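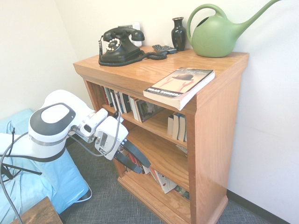
Bookcase and telephone, reading room.

Home | About the Group | Meetings | Minutes | Transcriptions | Contact

Wovholm Early Records Group
Minutes of the general meeting, Feb 1, 2021

Present: 16 members. Apologies were received from two.

1. Minutes of the previous meeting

The minutes were accepted with one correction. Under item 4, "tithe of wool" should read "tithe of lambs". The Secretary will amend the file copy.

2. Matters arising

2.1 The second microfilm reader has been repaired and is back in use. The lens was replaced. The takeup spool still slips on thicker reels, and members should wind these by hand.

2.2 The county record office has not yet replied to the request for new photographs of folios 12 to 15 of the Jildale book. A further letter is to be sent.

3. The Jildale muster book

3.1 The Transcription Editor reported that the first pass of the Jildale muster book of 1593 is complete. The text runs to 40 leaves, written on both sides apart from the last, which has a single column of sums on the front and is otherwise blank. Two hands have been identified. The first wrote the heading and the returns for the upper townships. The second took over part way through the lower townships and used a different set of abbreviations for arms and armour.

3.2 The two hands do not agree on the use of "furnished". In the first hand the word is applied to a man who appeared with all the items set against his name. In the second hand it is also applied to men whose items were held in the township store. The meeting agreed that the word will be transcribed as it stands in both cases and that the difference will be dealt with in the introduction.

3.3 There was a long discussion of the entries marked with a small cross in the left margin. There are 17 of these. One view was that the cross marks men excused on grounds of age. Against this, it was pointed out that four of the men so marked are charged with a caliver in the same entry and one is named as a leader of bowmen. A second view was that the cross was added at a later view of arms and records absence. No decision was reached. The crosses will be printed in the edition as they occur, with a note giving both readings.

3.4 It was agreed that "bill" will be left without a gloss. "Almain rivet" and "jack" will be explained in the glossary. A proposal to put modern equivalents in square brackets within the text was not supported.

3.5 Sums of money will be given in pounds, shillings and pence as written. Where the clerk's total is wrong, the total will stand and the correct figure will go in a footnote. The Editor noted that the totals for coat and conduct money are wrong on three leaves, each time in the township's favour.

4. The Ortuño papers

4.1 The Group has been offered the use of the Ortuño papers, a set of notes and typed extracts on the garrison accounts. The notes cover victualling, the carriage of powder and the pay of gunners. They were made from originals which have since been rebound, and the folio references no longer match.

4.2 A sample of the extracts was checked against film. The figures were sound. The spelling had been modernised in places without any mark to show it. The meeting agreed that the extracts may be used for finding entries but must not be quoted without checking.

4.3 A concordance of old and new folio numbers is needed before further work is done. Two members will begin this with the powder accounts and report in March.

5. Lordship and service: reading group

5.1 The reading group has finished the charters dealing with castle guard. Its report was circulated before the meeting. The main finding is that the payments recorded for Kondeck were fixed by the time the earliest surviving roll was made, and that there is no direct evidence in the roll of the service having been done in person.

5.2 A member asked whether the phrase "when there is war" limits the duty or only the rate of pay. The reading group considers that it limits the duty. The Latin will bear either meaning. The point will be added to the report as an open question.

5.3 The next set of texts will be the inquests into knights' fees. Copies will be sent out by email. Members without email should ask the Secretary for paper copies.

6. Finance

6.1 Sales of the previous volume have covered its printing. Stock remains. The price will be kept the same for this year.

6.2 A quotation for printing the Jildale volume will be sought once the page count is known. The map will be printed in black only.

7. Reading room

7.1 Reference volumes are not to be taken away overnight. The index to the state papers is missing its second part, and whoever has it is asked to return it.

7.2 Pencil only at the tables where original documents are in use.

8. Any other business

8.1 A request was received for help in dating a seal matrix. It falls outside the Group's field and has been passed on.

8.2 It was noted that the website still lists the old subscription rate. To be corrected.

9. Next meeting

March, date to be confirmed by email. Items for the agenda to reach the Secretary one week before.

The meeting closed at 9.10 pm.

3 comments | 5 shares

This site uses cookies to remember your settings. By continuing to use the site you accept this. Accept | Read more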